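Robot club gets its simulated arm moving

23/02/2023

I stopped by the after-school robotics club on Mohamedi Street this week, and I ended up staying way longer than I planned. The students are working on a project they call Bera, and so far all of it lives inside a computer. They're teaching a simulated arm to work at a piece of wooden furniture in a made-up room, and they watch a lot of it from the gripper's point of view. It takes a minute to get used to — everything tilts when the wrist does!

Zawadi Mbwambo let me sit next to her while she tried out a new approach angle. She types a number, the wrist turns, she mutters something, she types another number. The club has logged 737 runs since August, and she seems to remember most of the bad ones.

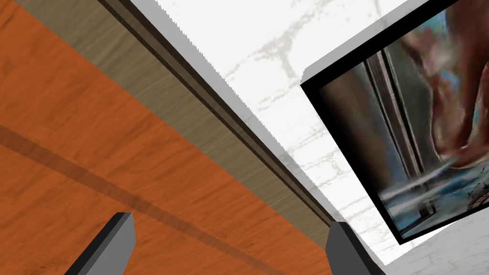
The gripper's view in the simulator, fingers open over the orange wood.

Chrysanthi Tzanetos coaches the club and mostly stays out of the way (her words). There are 19 students this year, split between the arm crew and the people who build the rooms. Elibariki Lukumay is a room builder, and he'd happily talk about wood grain all afternoon. I learned a lot about wood grain.

Next up is the Mistov Challenge, where teams get two tries at a task they haven't seen before. Wafula Okoth is already lobbying for extra practice time, and I think he'll get it. The club meets Thursdays after the last bell, and new students can still join — just ask Ms. Tzanetos for a form.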